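Kellura Crossing

The Kellura Crossing is a pilgrim route between Clulisberg and Amissah, and I've walked it twice, so forgive me if I go on a bit. It opened in August after 32 rounds of talks between the two governments, mostly over visas — who needs one, who stamps it, and who pays for the stamp.

Up to 700 pilgrims a day may cross. Rania Samir led the Clulisberg side in the talks and Bok-nam Joo spoke for Amissah, and their joint note of 22/04/2018 is still the text everyone quotes at the gate!

Banners and leaflets are banned along the whole road, a rule Clulisberg pushed for very hard.
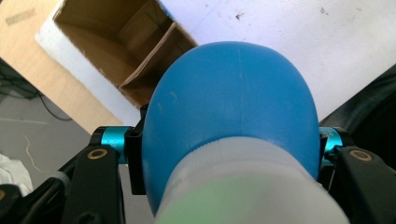 The fee was the other big row. Amissah wanted 114 crowns a head, Clulisberg wanted none at all, and they settled on 69, with children under seven going free (my niece was thrilled).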